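Grotgate Backyard Beehive: Owner's Manual
Section 4: Moving In the Bees

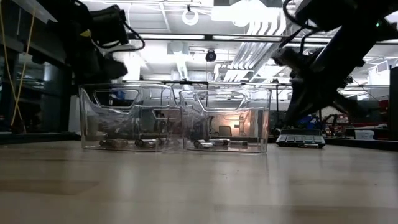
Page 56

You have built the hive, painted it a colour your partner didn't choose, and argued over where it goes. If you haven't done the arguing yet, go back to Section 3. A hive is easy to move when it's empty and a rotten job forever after.

Before you start

Read this whole section once, indoors, with a cup of tea. It is hard to turn pages in leather gloves.

You will need:
Your hive, assembled and level
The nucleus box (the "nuc") from your breeder
Smoker, matches, dry pine needles or hessian
Hive tool
Veil, gloves, boots your socks can't escape from
A spray bottle of plain water

Note: The Grotgate is supplied with 11 frames, and the brood box holds ten of them. The spare is for the one you'll drop.

4.1 Lighting the smoker

1. Scrunch a small handful of pine needles, light it, and drop it to the bottom of the smoker.
2. Puff the bellows gently until it catches.
3. Add more needles on top and pack them down a little. Keep puffing.
4. Close the lid. Cool white smoke is what you want. If you see sparks, add a fistful of green grass on top.

Caution: Check for a total fire ban before lighting anything. On a ban day, leave the smoker in the shed and use the water spray, or better still wait.

If the smoker goes out, start again at step 1. It will go out. Evdokia Deligiannis, who wrote the first edition of this manual, allowed a page for relighting and was talked down to a sentence.

4.2 Transferring the frames

Choose a warm, still afternoon. Bees have opinions about wind.

1. Set the nuc beside the hive with its entrance facing the same way. Open the entrance and leave everyone to settle for half an hour.
2. Take five empty frames out of the brood box and stand them somewhere you won't kick them.
3. Put on your veil. Check the zip. Check it again.
4. Give 2 puffs of smoke at the nuc entrance and wait a minute.
5. Lift the nuc lid slowly and lay it upside down on the grass.
6. Loosen the outside frame with the hive tool and lift it straight up. Don't tilt it or swing it round to show the children.
7. Lower the frame into the middle of the brood box. Move the others across in the same order, facing the same way.
8. Look for the queen as you go. If you see her, well done. If you don't, look for eggs, which are like tiny grains of rice standing on end, and call it close enough.
9. Slide the empty frames in on both sides of the full ones.
10. Tip the stragglers from the nuc into the hive with one firm shake.
11. Fit the mat and the lid. Walk away.

Caution: If you are stung, scrape the sting out with a fingernail, puff smoke over the spot and step back. Swelling of the face or throat, or any trouble breathing, is an emergency. Call 000 straight away.

4.3 The first fortnight

Reduce the entrance to a bee or two wide using the wooden block supplied. A small colony can't guard a big front door.

Feed sugar syrup if little is flowering nearby. Mix one part white sugar to one part warm water by weight. Never feed honey from the supermarket, as it can carry disease.

Don't open the hive for seven days. You will want to. Mow something else.

Note: Please don't install a nuc in July. We had a customer in Karstead try it, and the letter he wrote us was very well spelled and quite unfair.

4.4 Paperwork

Beekeepers generally have to register, and the rules differ by state. Once you have a registration number, mark it on the outside of the brood box. The flat panel under the left handle was put there for this, though most people use it for stickers.

Continue to Section 5, Your First Inspection.

Revised 18/04/2021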